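4. The shared table and what is kept near it

4.1 Setting

Readers who have followed us this far through the diaries may be wondering what sort of place all of this pouring and portioning goes on in, and it seems only fair to spend a little time there before we turn to the tools. The Stumero workroom is used by members of the Dimura buying group, who take their dry goods in bulk (flour, rice, lentils, oats, birdseed in the colder months) and divide them into household lots. Members come when it suits them, most of them on a Wednesday, and a good many stay longer than their portioning strictly requires. In March, when we began our visits, the group had 88 member households, and all of them agreed to keep a diary for us, for which we remain very grateful.

Almost everything we have to report took place at one table. It has a broad, smooth top, pale and matte, and it stands in front of a bank of white cabinets with flat doors and dark pulls. Members spoke of the table with real affection. Séverine Maillard, who has belonged to the group longer than most, told us that she could work at it with her sleeves down, by which she meant that spilled flour could be swept together and seen. Others liked the paleness for the opposite reason and complained, quite cheerfully, that it showed them up.

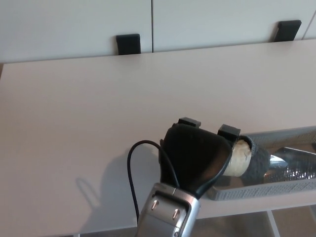 The question of where things should live came up again and again, in the diaries and over coffee. Members distinguish between what they call "table things" and "door things." A table thing is one that a person may expect to find out and may leave out, provided it has been wiped. A door thing has to be fetched and put back. The distinction was never written down in the house rules, and when Blandine Mallet asked members to sort a list of items into the two groups, they agreed on nearly all of it within minutes. Scales were table things. Paper sacks, labels and the spare funnels were door things. The scoops were the only items to cause any real argument, and it was a long one, carried over to the following visit and never quite settled.

We had not planned to write at such length on scoops. Our original coding scheme, set up in Kudis before the visits began, had a single category for "utensils," and it was only on rereading the diaries that we saw how much of the talk in that category was about one kind of object. The full set runs to 2996 entries, and 269 of them mention a scoop. Funnels, which we had expected to matter a great deal, hardly appear. Slamet Raju reread every one of the scoop entries by hand, and the account that follows owes a great deal to his patience.

4.2 Scoops and their handles

The workroom has 3 hand scoops in regular use. Two were bought together through Derkach, the group's usual supplier, and the third came from a member's kitchen and was never taken home again. In principle they are interchangeable. In practice members have strong preferences, and the diaries are full of small remarks about having got "the good one" or having had to wait for it. We asked what made a scoop good and expected to hear about capacity, given that the whole purpose of the exercise is to measure things out. Capacity was mentioned now and then. What people talked about much more was the handle, and after that the way the far end of the blade met the bottom of a bin.

On the handle, opinion was divided along lines we did not foresee. Members who portion large amounts in one go wanted something thick that filled the palm and did not turn when the blade was loaded on one side. Members who do a little and often, particularly those filling small jars, preferred a thinner grip that could be rolled between the fingers to let the last spoonful slide. Sheldon Robichaud, whose diary is one of the fullest we received, kept up a running commentary on this for weeks and changed his mind twice. His final entry on the subject reads, in full: "Thick for rice. I give up on oats."

The covering of a handle matters as well. A thick handle with a creased, slightly glossy surface, such as the one in Figure 1, was described by some members as reassuring and by others as a nuisance to clean, flour being what it is. Several people raised both points in the same breath. We take this to be a fairly ordinary feature of shared tools: the qualities that make an object pleasant to hold are judged at one moment, and the work of keeping it decent for the next person is judged at another, often with less good humor.

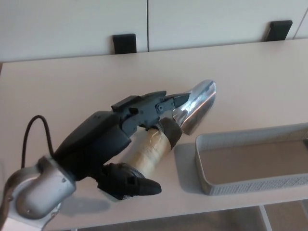
Figure 1. Hand scoop with a curved, polished metal blade and a thick tan handle, held over the table. A gray tray is at right.

Blades drew fewer comments, though the ones we have are precise. A rounded end was thought to be kinder to paper sacks and poorer in corners, so that members working from square bins would tip the bin toward themselves for the last few scoops. Inès Delaunay watched this tipping movement on several visits and noted that newer members learned it by standing next to someone who already did it. We have no diary entry in which it is explained.

Trays belong to the same story. Members who set a tray beside the bin put the loaded scoop down in it between pours, and those without one tended to keep the scoop in hand while they tied or labeled, which led to spills and to a certain amount of laughter. We return to spills in Section 5, where the cleaning entries are taken up in more detail.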